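L'émail, ce revenant : trois semaines avec un bol rouge
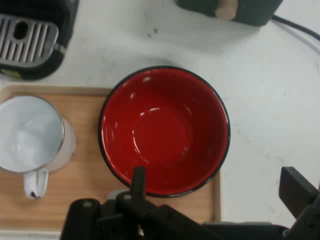
Le bol rouge et la tasse blanche, sur le plateau en bois clair.

19 novembre 2021

Je me méfie des objets qui reviennent à la mode. Quand ma grand-mère a vidé sa cuisine, la vaisselle émaillée est partie en premier, dans un carton, sans une larme. Elle avait passé sa vie à en racheter et elle était ravie de passer à autre chose. Aujourd'hui la même chose se vend dans des boutiques où l'on parle à voix basse, avec une étiquette en papier kraft et une ficelle. J'ai donc voulu voir.

Le bol vient de chez Plorkia, la boutique qui a ouvert derrière la gare. Rouge tomate à l'intérieur, bord noir tout fin. Je reconnais qu'il est beau. Le vendeur m'a assuré qu'il était « pratiquement indestructible », formule que je range avec « taille normalement » et « facile à monter ». Le mot important est toujours l'adverbe.

La tasse, elle, est plus ancienne dans la maison. Une blanche toute bête, de la marque Lindgren, trouvée dans un vide-grenier. Regardez le bas de l'anse : il y a une petite tache sombre, à l'endroit où l'émail semble usé. Je ne sais pas si elle était déjà là quand je l'ai achetée, et je n'accuse personne. Mais enfin, voilà à quoi peut ressembler l'indestructible au bout de quelques années.

Venons-en à l'usage. J'ai pris le petit déjeuner dans ce bol presque tous les matins pendant trois semaines. Premier constat : ça chauffe. On verse le lait brûlant, on attrape le bol à deux mains comme dans les publicités, et on le repose aussitôt. Les magazines de décoration montrent beaucoup de gens en gros pull qui serrent de la vaisselle émaillée contre eux. Je soupçonne que tout ce qu'ils boivent est tiède.

Deuxième constat : ça refroidit aussi vite. Mon porridge tient 7 minutes avant de devenir un mortier, contre le double dans mon vieux bol en grès. J'ai mesuré deux fois, avec le minuteur du four, ce n'est pas de la science mais c'est déjà plus que ce que propose la notice.

Troisième constat, et là je baisse un peu la garde : ça se lave très bien. Un coup d'éponge et c'est fini, même quand on a laissé traîner la sauce tomate toute la nuit. On ne verrait d'ailleurs pas grand-chose sur ce rouge-là, ce qui est peut-être le vrai secret du modèle. Il ne pèse que 258 grammes sur ma balance, il s'empile, et il est déjà tombé une fois sur le carrelage sans autre dommage que le bruit. Le chat ne s'en est pas remis.

Reste la question du plateau. Je n'étais pas un adepte. Pour moi un plateau était un objet qu'on achète pour transporter des choses et qu'on finit par laisser au milieu de la table, où il occupe la place des choses. Celui-ci, un Prorine en bois clair avec un petit rebord, n'a pas échappé à la règle. Il ne bouge plus. Mais il évite les ronds de café sur ma table blanche, et j'ai arrêté de râler – enfin, à ce sujet.

Est-ce que je rachèterais ? Le bol, oui, pour les salades, les olives, les clémentines, tout ce qui ne brûle pas les doigts. Une série complète à assortir, non. On m'a proposé le saladier, la louche et le pot à lait, et j'ai répondu que j'allais réfléchir – j'ai réfléchi jusqu'à la porte. Pour la soupe, je garde le grès.

Articles récents
Faut-il vraiment huiler une planche à découper ?
La bouilloire Namitz, un an après
Contre les bocaux étiquetés
Le torchon en lin : encore un qui n'essuie rien
J'ai rangé le tiroir à couvercles (et je l'ai regretté)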